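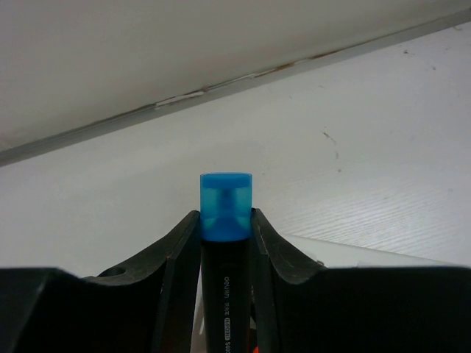

A marker pen with a blue end.

Lekard Adult Learning Partnership
Progress report to the Flusard Fund
Reporting period: April to September

Purpose of this report

The Flusard Fund supports the Partnership's programme of evening classes in reading, writing and everyday numbers for adults in Lekard and the neighbouring district of Dostau. The report covers the first half of the second grant year. It sets out the work carried out against the agreed plan, the use of funds to the end of September, and the changes for which the Partnership now seeks the Fund's approval.

Summary of progress

Classes ran at both sites throughout the period, with a planned break in August. Enrolment at Lekard met the target set in the grant agreement. Enrolment at Dostau fell short of it, and the steps being taken are described below. The new course in form filling and household letters was taught for the first time and will be repeated. The shared library of reading books was delivered in June, one month later than planned. Spending is within budget under all headings except travel.

Enrolment and attendance

At the end of September there were 17 learners enrolled at Lekard and 15 at Dostau. The target for each site was 17. Attendance at Lekard was steady in the spring and dropped in the last weeks before the August break, as it did in the first year. Tutors have reported that several learners take seasonal work at that time, and the Partnership does not consider that the pattern reflects on the quality of teaching.

At Dostau the main difficulty has been the timetable of the evening bus. The service was altered in May, and the last departure towards the outlying villages now leaves before the class ends. Two learners withdrew for this reason. The class has been brought forward by half an hour from September and the remaining learners have been consulted on the new time. One learner whose shift pattern does not allow the earlier start has been offered a place at Lekard, with travel costs met from the grant.

The Partnership had expected that leaflets left at the health centre and the market office would bring in most new enrolments. In practice the majority of those who joined in the period came on the recommendation of a current or former learner. The remaining leaflets will be used up, but no reprint is planned.

Teaching

The core reading and writing course followed the scheme of work submitted with the last report. Learners are placed in one of two groups after a short conversation and a reading exercise. Movement between the groups is allowed at any time. Tutors asked that the reading exercise be shortened, as some new learners found it discouraging on a first evening. A shorter version has been in use since June and will be reviewed in the spring.

The form filling course was taught at Lekard only. It dealt with tenancy letters, medical appointments, school letters and applications for work. Learners were invited to bring their own correspondence, and most did. This raised questions of privacy which the original plan had not addressed. Tutors now keep no copies of any learner's papers, and material for general use is prepared from blank forms. A written note on the subject has been added to the tutor handbook.

The numbers course continued at both sites. Sessions on household bills were well attended. The sessions on percentages were less so, and the tutors propose to fold that material into the units on pay slips and loans, where learners are more likely to meet it.

Books and materials

The library of short reading books was ordered from Bukhari, the supplier named in the grant agreement. Delivery was delayed when part of the order was found to be out of print, and substitute titles were agreed with the tutors. Several of the substitutes are intended for younger readers in their choice of subject, and learners have remarked on this. The Partnership will return those titles where the supplier's terms allow and will ask tutors to approve any future substitution in writing before it is accepted.

Writing materials and exercise books were bought locally and remain within the budget for the year.

Tutor training

All tutors attended the spring training day on supporting adults with dyslexia. A second day, on assessment, had been planned for July and was postponed when the trainer became unavailable. It will now be held in November. The tutors have asked that time be set aside on that day for comparing marked work from the two sites, as there are differences in how progress is recorded. The Partnership supports this request.

Finance

Spending to the end of September is in line with the profile agreed with the Fund. The travel heading is overspent owing to the change in the bus service described above. The materials heading is underspent, pending the return of the unsuitable titles. The Partnership asks for approval to move 1000 from materials to travel for the remainder of the grant year. The transfer would not affect the total. A full statement of account is attached as Annex A.

Risks

The lease on the Dostau teaching room ends in the spring. The landlord has indicated that it may be renewed on the same terms, but no written offer has been received. The Partnership has identified a second room nearer to the bus station, at a higher rent, and will report to the Fund once the position is known.

One tutor post at Lekard will fall vacant at the end of the calendar year. Recruitment will begin in October. Should the post not be filled in time, the two Lekard groups would be taught together for the first weeks of the new term.

Plans for the next period

The form filling course will be offered at Dostau from January, subject to enrolment. The assessment training will take place in November, after which a single progress record will be introduced at both sites. Former learners will be invited to an open evening at Lekard before the winter break, and those who wish to do so will be asked to bring someone who may be interested in joining.

Decisions requested

The Fund is asked to note the progress made, to approve the transfer between headings set out under Finance, and to agree the revised date for the second training day.

Annex A: Statement of account
Annex B: Revised scheme of work, numbers course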